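2021-05-18
by Oda Nyberg

Getting limescale off a kettle, quick version

Hard water round Tradlow, so I do this every month. Longer if you're lucky with your pipes.

Unplug it first. Tip out the old water, rinse, shake the loose bits into the sink.

Fill it halfway with cold water. Squeeze in the juice of a lemon, then chuck the squeezed halves in too. Bad scale? Use 2.

Boil. Leave it an hour with the lid shut. Overnight if its really crusty.

Pour away, wipe round the inside with a soft cloth. No wire wool, it scratches. Fill, boil, empty. Do that twice or your tea will taste of cleaning.

Spout filter: pull it out, sit it in a mug of the same hot lemon water, 5 minutes, old toothbrush. Mind the mesh, tears easy.

Bottled juice works but costs more for what you get. Vinegar is fine aswell, just stinks the kitchen out.

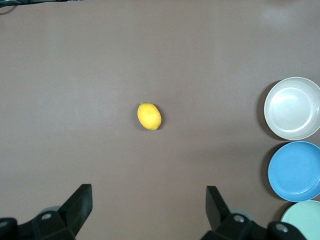 One lemon, enough for light scale.

Comments

Chibuzor Akande: Did mine last night, left it till morning. Base is shiny again.

Valter Viklund: ok for the iron too?

Oda Nyberg: Wouldn't, Valter. Check the booklet.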